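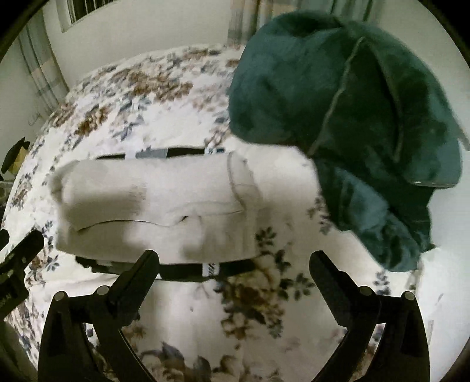
Cream bundle, two black straps, teal cushion, on the spare bed

Posted in: Home & Storage > Bedding and Linens
Started by flerkmont_jo, January, 9.40 pm

flerkmont_jo
Evening all! I've been having a go at the spare room and I'm trying to settle on one way of keeping the soft things, before my sister comes to stay and wants every blanket we own. I like a long fold with a strap along each side, and I'd keep the cushions out on the bed – the teal looks so lovely against the brown and blue flowers. Does anyone else strap theirs, or am I making work for myself?

Salim Mabula
Lovely cover, Jo, my mum had one very like it. I'm a strap man myself. I do all our winter things that way and they go up on the shelf in the box room, 6 to a shelf, and come down again in the same shape.

ornitz63
Sorry to disagree with Salim, but I gave up on straps years ago. They leave a crease, and yours has creases enough already if you don't mind me saying so! I roll mine and tuck the end in.

Salim Mabula
Only if you pull them tight, Ornitz. Leave room for 2 fingers underneath and you'll be fine.

flerkmont_jo
Thank you both, I shall try a roll on the next one and see which I prefer. The cushion stays, whatever happens!

Contact Kitstead Forums | © Kitstead | Back to top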